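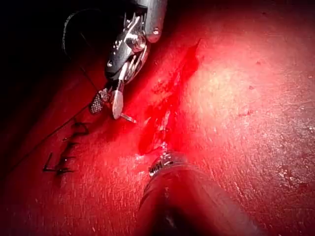
Suture practice: spacing on a continuous closure
Board: Bench Skills – April 2019

ywchien
I keep getting uneven tension on straight incisions in a tissue pad. Running stitch, black braided thread, curved needle. The first few throws lie flat, then the edges start to pucker. I have tried shorter bites and it got worse. Pad is the Prallero, the softer of the 2 grades.
Ya-wen Chien

leltport_721
Shorter bites in a soft pad will pull through. Go wider from the edge and keep the depth equal on both sides. Also check where you hold the needle. Too near the tip and you lose the curve on the way out.

buller
Disagree on wider bites. Wide bites with a running stitch gather the edge, and she already has puckering. Keep them as they are and take the slack out after each throw.

leltport_721
After each throw is how you get the first half tight and the second half loose. I follow every 2 or 3.

Ho
Depends on the thread. Braided drags, so it will not even itself out along the line the way monofilament does. With braid I side with buller – tension each throw, then hold the tail low and in line with the cut while placing the next.

ywchien
Tried it both ways on a fresh pad, 7 throws each. Tensioning every throw was flatter. Wider bites made no difference I could measure.

leltport_721
On a soft pad, perhaps. Try the firm grade before you write it off.

buller
The firm grade tears at the corners.

Ho
Only if you start too close to the end of the cut.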